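Labelling fragile parcels: changes to the packing bench

The spring review of outgoing parcels is finished. Between September and the end of last month, the bench sent out 384 cartons marked as breakable, most of them glassware for the Brernent order. Viera Procházka has gone through the returns and recommends two changes, both now in effect.

Placement comes first. Each small carton gets one fragile sticker on the front face, applied over the packing tape and pressed flat from the centre outwards. Reused cartons need more care. Old labels and loose printed paper are to be removed before the new sticker goes on, and dusty tape is to be wiped with a dry cloth. Adhesive does not hold well on dust.

The second change concerns handling of the stickers. Peel from one corner and hold the sticker by its edges – a thumb in the middle of the adhesive weakens the bond at that spot. Peel only what the current batch requires. Stickers left face up on the table are fine for a few minutes but pick up lint after that.
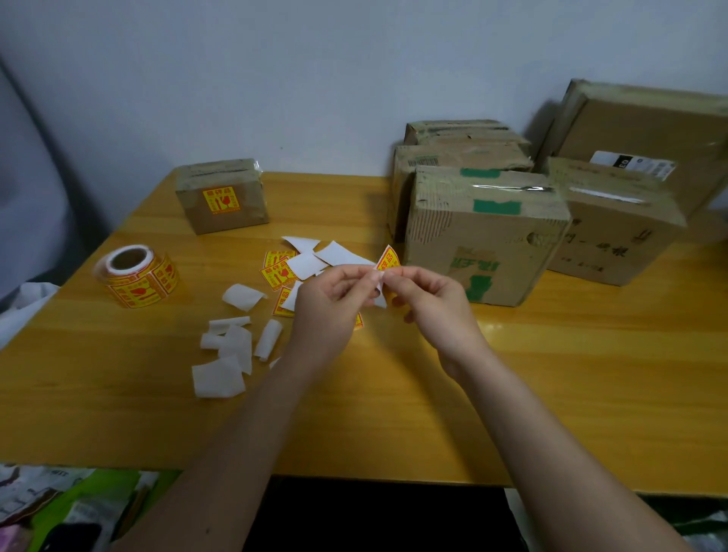 Backing paper goes in the paper bin at the end of each batch. It curls, slides under cartons and has twice been taped into a seam.

Cartons with torn or dented edges may still be used for soft goods. For glass, take a new one from the Irnico stack. Rainer Böttcher holds the key to the store and will reorder when the stack drops below 355.

Questions about label stock go to Loretta Blackwood.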